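In Defence of the Thing With Three Legs

Jan 14, 2025

I own a tripod, and for most of the year it lives behind a door. I mention this because tripod owners are a large and silent group, and I think we ought to be franker with one another. We bought the thing in a burst of resolve. We carried it home like a rifle. Then we discovered that it would not fit in any cupboard designed by a human being, and we put it behind a door, where it has been falling on us ever since.

The usual advice given to anyone who takes up photography is that a good tripod will improve their pictures more than a new lens will. I have been given this advice in shops, on clifftops and once in a dentist's waiting room. I have come to believe it is true, and also that it is the sort of truth that makes people dislike you, like the one about flossing. A tripod makes you stand still. It makes you pick a spot, and look at the spot, and wonder whether the spot was any good. Most of us took up photography to avoid exactly this.

My first was a Brasance, bought for 64 pounds from a shop that also mended vacuum cleaners. It had a carrying bag with a drawstring, and the bag was a quarter of an inch too narrow for the tripod, so that putting it away was like dressing a furious toddler. It lasted 12 years. In that time I suppose I used it for a few dozen evenings, one school play, a partial eclipse (cloud) and as the central support for a clothes airer during a wet December.

I was fond of it, but fondness for a tripod is a strange business. You don't hold it while you work. A camera is warm and smug and sits in the palm. A tripod you set up with bad grace, and then it does the job without you, and you stand next to it with your hands in your pockets feeling like the less useful of the two.

Then there is the matter of the clamps. Every telescoping leg has its locks, and every owner has a method. Some people undo them all at once and let the legs shoot out like a startled heron. Some go down each leg in turn, with great care, and find at the end that one is longer than the others. I belong to the second school and have never once produced a level tripod at the first attempt. I have stood on perfectly flat car parks, adjusting, while the light I had driven two hours for packed up and went home.

The twist-lock people will write in at this point. I have tried twist locks. You turn them one way to loosen and the other to tighten, and on a cold hill at dusk there is no telling which way is which. Give me a clamp that flips open with a snap and takes a small piece of thumb with it. At least you know where you are.

I replaced the Brasance with a Cattaneo, which cost me 300 pounds and a certain amount of domestic goodwill. It is a better tripod in every respect. It is lighter, it goes higher, and it came with a booklet in eleven languages, all of them stern. I have been slightly afraid of it from the first day. A friend of mine went further and spent 500 on a Skusinance, and now he won't take it anywhere near sand, mud, salt water or grass, which rather limits him as a landscape man.

What the expensive ones do not solve, and what no maker seems interested in solving, is the folding up. Extended, a tripod has dignity. It could be surveying a railway. Collapsed, it has no natural resting position at all. Stand it in a corner and it slides. Hang it up and the handle turns round and pokes you. Lay it down and it takes up the whole table, with its legs splayed one way and its head lolling off the other, looking as though it has been brought in from a river.
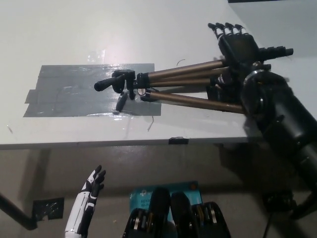 Bronze legs, black head, white tabletop: a tripod at rest, taking up as much of it as possible.

I find I like them best in that state, all the same. There is something about the handle sticking out at one end that makes me want to pick the whole thing up and point it at something. And bronze is a fine colour for tripod legs, far better than the usual black, which exists so that we can trip over it in the dark. If I were buying again I would go for bronze and not ask a single question about load capacity. I have never put a load on a tripod in my life, unless you count the washing.

I took the Cattaneo to Gakunholm in December, determined to earn it. The harbour there is lit until late and the water goes a good deep blue for a few minutes after sunset, and I had it in my head that I would make one long exposure and have it printed. I found my spot. I did the legs, one after another, with the care I have described. I levelled it, or nearly. Then I opened the camera bag and found that the small plate which joins the camera to the head was at home, attached to my other camera, in a drawer.

So I leaned on the tripod for a while and looked at the harbour. It makes a decent thing to lean on. The height is right, if you've left the centre column up, and after a bit you stop wondering what you would have set the shutter to. Then I folded it, badly, and walked back to the car with it over my shoulder, and two separate people stepped off the pavement to let me by.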